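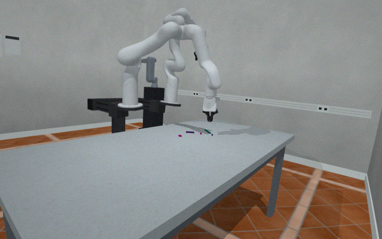
3주차. 자외선 차단제, 얼마나 바르고 언제 덧바르나

인쇄하기 | 이메일로 보내기
홈 > 강의자료 > 피부관리 기초 > 3주차

지난 시간에 보습제 얘기하다가 시간이 다 가버려서 오늘은 바로 차단제로 들어갈게요! 제가 제일 좋아하는 주제라 좀 길어질 수도 있어요(미리 양해를 ㅎㅎ).

1) 양
SPF는 피부 1제곱센티미터당 2mg을 바르고 잰 값이에요. 그런데 다들 훨씬 얇게 바르시죠. 저도 학생 때는 콩알만큼 짜서 얼굴에 목까지 해결했어요. 얼굴과 목이면 손가락 두 마디 길이로 두 줄, 이렇게 외워 두세요.

2) 시간
나가기 20분 전에 바르고, 야외에서는 두 시간마다 덧발라요. 땀을 닦았거나 물에 들어갔다 나왔으면 시간 따지지 말고 다시요.

3) 무기자차와 유기자차
무기자차는 징크옥사이드나 티타늄디옥사이드가 들어 있고 백탁이 좀 있어요. 유기자차는 발림성은 좋은데 눈이 시리다는 분들이 꽤 계시고요. 저는 눈가만 무기자차로 따로 발라요.

읽을거리: Zewditu Abera 선생님 유인물 19쪽, 민감성 피부 부분만요. 70쪽 표는 시험 범위에서 뺐어요.

과제: 집에 있는 차단제 하나를 골라 전성분을 적고 차단 성분에 밑줄 그어 오기. 7월 수업 때 같이 볼게요.

이전 | 목록 | 다음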